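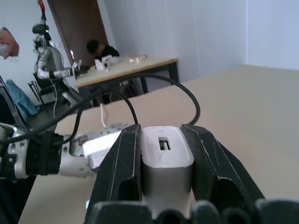
Right-hand gripper closed on the white block, slot end up. Second arm at left.

1/ Notes on how the two-arm bench cell at Skelavville is kept running. Mostly jaws and cables, which is where the hours go.

2/ Jaws first. Both fingers get wiped with a dry cloth at the start of a shift. Pale scuffs along the outer edges are cosmetic and we leave them alone. A scuff on the gripping face means the finger comes off.

3/ Fingers are held on by 4 screws each. Torque in two passes, diagonal order. Harish Subramaniam marks the heads with a paint pen so a backed-out screw shows up without a wrench.

4/ After any finger change: close empty, zero the width, then close on the reference block 8 times and log the reading. If the spread is wider than last month's, reseat the finger before touching the software.

5/ The block goes in upright, slot facing up. Gripped lower down it sits deeper between the jaws and tilts less. Force is set at 12 N. We ran 7 N for a while and the block rotated on fast moves.

6/ Cables. The slack loops are deliberate — a tight run pulls at the connector when the wrist rolls. Check each loop by hand at full extension, both directions, power off.

7/ The black band on the other forearm gets looked at weekly. If it has slid toward the wrist, move it back and check for chafe underneath.

8/ Wrist camera: the view should show both jaws all the way up. If one finger looks shorter than the other, the mount has shifted. Two bolts, then redo the hand-eye calibration. Ilona Szabó has the current script, the one in the Prerneck folder is from December and has the wrong offset sign.

9/ Open item: the left arm drifts slightly after a long hold. Nermin Çınar suspects the brake on joint 4. Swapping it next, will post the before and after logs here.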